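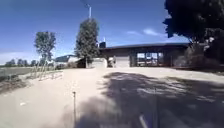
1/ Hilo sobre compensación de contracción en piezas de PA12 sinterizadas por láser. Llevamos desde mayo con la segunda máquina en Zerkstead y ya hay datos suficientes para dejar de usar el factor único del fabricante.

2/ Punto de partida: el perfil de serie aplica la misma escala en X e Y y otra en Z, constante en toda la cámara. Para prototipos vale. Para alojamientos de rodamiento con ajuste H7 mecanizado después, no: el sobreespesor se come la tolerancia en un lado y falta en el otro.

3/ Probeta: cruz con cuatro brazos, cilindros en los extremos y una torre central escalonada. La dibujó Garnet Wong en Doucette y la usamos sin cambios. Se mide por palpado, a temperatura de sala, tras 24 h fuera de la torta de polvo.

4/ Total medido: 458 probetas, repartidas en posiciones fijas de la cámara. Cotas válidas: 2.719. El resto se descartó por polvo adherido en los cilindros interiores. El chorreado manual no llega bien al fondo y el palpador lee la costra.

5/ Resultado en X e Y: la contracción es menor en el centro y crece hacia las paredes. El gradiente sigue el mapa térmico de la superficie, con un desplazamiento hacia la puerta. Coincide en las dos máquinas, con distinta amplitud.

6/ Resultado en Z: el primer tramo de la construcción sale sistemáticamente alto. Parte es penetración del láser en las primeras capas (el "bonus Z" de toda la vida) y parte es el tiempo que esa zona pasa a temperatura mientras se imprime lo de encima. Separar ambas cosas exige variar la altura total del trabajo. Lo hicimos con trabajos cortos y largos.

7/ Lo que hacemos ahora: en lugar de un factor, una malla de corrección por posición. El preparador (Rekum, nuestra herramienta interna) lee el centro de cada pieza, interpola en la malla y escala antes de laminar. Las piezas largas se deforman nodo a nodo. Las pequeñas solo se escalan.

8/ Límite práctico: con piezas que cruzan más de media cámara, deformar la malla STL con triángulos grandes introduce facetas visibles en caras planas. Hay que subdividir antes. Si el original está en STEP, conviene teselar fino desde el principio y olvidarse del STL que manda el cliente.

9/ Efecto del polvo: con mezcla mitad nuevo, mitad reciclado, la malla es estable. Si baja la proporción de polvo nuevo, cambia la contracción global y también la forma del gradiente, aunque poco. Guardamos una malla por mezcla. No interpolamos entre mezclas.

10/ Efecto de la densidad de anidado: más del que esperaba. Un trabajo muy cargado en una esquina retiene calor y desplaza el patrón. Bogumił Sadowski propone meter la masa sinterizada por columna como variable. Tiene sentido, pero aún no hay datos para ajustarlo sin sobreajustar.

11/ Enfriamiento: abrir antes de tiempo invalida todo lo anterior. La torta se deja en la cámara hasta que el termopar del núcleo baja del umbral de la ficha de proceso. No vale el criterio de "ya no quema". Dos trabajos sacados antes de hora dieron alabeo en las placas del fondo y quedaron fuera del análisis.

12/ Validación: serie de 1.000 clips para Zikau, con la cota crítica en la ranura. Con el factor único, las piezas de pared se iban del límite superior. Con la malla, la dispersión entre centro y pared queda al nivel de la repetibilidad del palpado. No publico el valor porque el plano es del cliente.

13/ Pregunta recurrente: ¿sirve una malla para otra máquina del mismo modelo? No. Se parece la forma, no la amplitud. Cambiar una lámpara también obliga a recalibrar. Cambiar la ventana del láser, de momento, no ha movido nada medible en escala.

14/ Otra: ¿y con PA11? Sin probar. La ventana térmica es distinta y no extrapolaría nada de este hilo.

15/ Formato de la malla: texto plano, una línea por nodo, posición y tres factores. Sin cabeceras propietarias. Quien quiera la plantilla de la probeta y la hoja de medición, por mensaje directo. El script de interpolación lo subo cuando limpie las rutas locales.

16/ Corrección al 6: los trabajos cortos llevaban la misma capa base que los largos, no la reducida. Lo he comprobado en el registro.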